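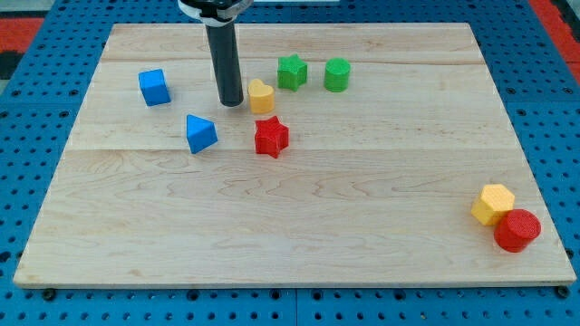

Matoušek, blog author

Monday, December 9, 2019

Print | E-mail

The shape blocks have been out on the wooden board since breakfast. I bought the set in September from Sisia, 35 pieces in a drawstring bag, and I keep coming back to the same few – the blue cube, the green star and the yellow heart. The heart stands up fine on its point if the table is level. Mine usually isn't. The board is glued planks with a lot of curl in the grain, and I like the colors against it. I still need to find a box for the rest.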